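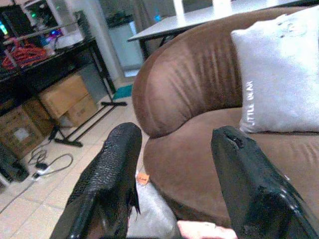
Wrist cam, gray bag by the brown chair. Right fingertip covering torn near the top, left one fraying along its edge.

May 2024, consumables and spares

Went through finger coverings with Ama Addo before the next order. Both fingers need recovering. The right is worse: ragged patch with a small hole, scuffs down the length. Thin plastic bags are a poor test for a torn covering, so no grip numbers from this pair go in the comparison table.

Options:
Kettler textured sleeves, pack of 8, 394 for the pack. Lead time 30 days.
Festum complete finger set, 1,190. Includes mounts we already have.
Irness sheet stock, cut and glue ourselves. No quote yet.

Preference is Kettler, one pack now and a second in December if wear stays at the present rate. Festum only makes sense if the finger cores are damaged under the covering. Check when the old material comes off.

Beryl Sedgwick wants the sleeves charged to Ovance under consumables. Fine by me, but the line was written for cables and adhesive and has to be reworded first. She has the draft.

Open:
- Irness quote, incl. minimum order
- does the Kettler sleeve fit over the rounded tip without trimming
- log hours per pair from the next change on; we have no wear figure worth budgeting from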